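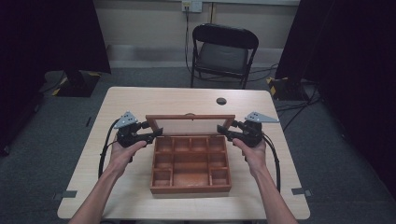

How to prepare your papers before the first meeting with a lawyer

By Szabolcs Jakab

Many people come to their first meeting with a lawyer carrying a plastic bag full of letters. I worked for years in the front office of a small law practice, and I have seen a lot of these bags. The lawyer is paid by the hour, so when the first half hour goes to looking for one page of a contract, it is you who pays for the looking. This guide explains how to put the papers of a contract dispute in order at home. It is general information only and it does not replace legal advice about your own matter.

I will use one dispute to show the steps. Győző Szalai runs a small bakery and ordered a dough mixer from a supplier called Flakska. The machine came late and the motor failed after 31 days of use. Flakska said that the installer, Balogh, had connected it wrongly. Balogh said the opposite.

What you need

A few folders or large envelopes, a pencil, a pad of sticky notes and access to a scanner or a phone which can scan. Put aside one evening, or two if the dispute is an old one.

Step 1: Collect everything before you sort

Go through the house, the office, the car and your email. Take the contract, the quotes, the invoices, the bank statements that show payment, letters, delivery slips and warranty cards. Print the important emails with the date and the sender visible. Text messages count too, so make screenshots which show the phone number and the time of each message.

Do not throw away anything at this stage, also not the papers which look bad for you. Your lawyer has to know about them early, and you may have a duty to keep them. If you are not sure whether a paper belongs to the matter, put it in.

Step 2: Never write on an original

This is the mistake I saw most often. People underline sentences in the contract, or they write "lie!" in the margin of a letter. An original should stay exactly as you received it. Make a copy and write on the copy. Also do not remove staples from a signed document, as somebody may later ask if a page was exchanged.

Step 3: Sort by kind, then by date

Make 5 groups:

Contract and terms (also the small print on the back of an order form)
Money (quotes, invoices, receipts, proof of payment)
Letters and emails
Notes of phone calls and meetings
Photos, reports and other proof

Inside each group put the oldest paper first. If a paper has no date, write your best estimate on a sticky note with a question mark, and place it where you think it belongs. In Győző's case the order form was in the first group, and the terms of Flakska were a separate booklet which he had never opened. The clause about faulty installation was in this booklet.

Step 4: Write the timeline

The timeline is the most useful page you will bring. Keep it to 2 pages at most. Each line has a date, one or two sentences about what happened, and the name of the paper which shows it. A line can look like this:

Mon 8 January. Mixer delivered by Flakska, three weeks late. Delivery slip, signed by me.

Write only what you saw, heard or did yourself. If you know something from another person, say who told you. Leave out your opinion about the character of the other side. It is hard to do when you are angry, and I suggest to write the angry version first and then cross out half of it.

Step 5: List the people

Write the full name, role, phone number and email of each person who took part. Put the companies on the list under their proper legal name, which you find usually on the invoice. The lawyer needs this list before anything else, to check for a conflict of interest. Send it when you book the appointment.

Step 6: Prepare your questions

Choose 3 questions that you really want answered, and write them at the top of a clean page. Good ones are: Is there a time limit for my claim? What will it cost to go one step further? Should I keep paying the other side in the meantime?

The time limit is the urgent one. If you have received court papers, do not wait until your folders look nice. Call a lawyer the same day and bring the papers as they are.

Step 7: Send copies, keep originals

Ask the office how they prefer to receive the papers. Name your scans with the date first, for example year, month, day and then a short title, so the computer keeps them in the right order. Bring the originals to the meeting, but leave them there only if the lawyer asks for it, and get a receipt.

If you already have an insurance policy for legal costs, bring this one as well. Some policies will not pay if you hire the lawyer before you tell the insurer, so read the conditions or call them first.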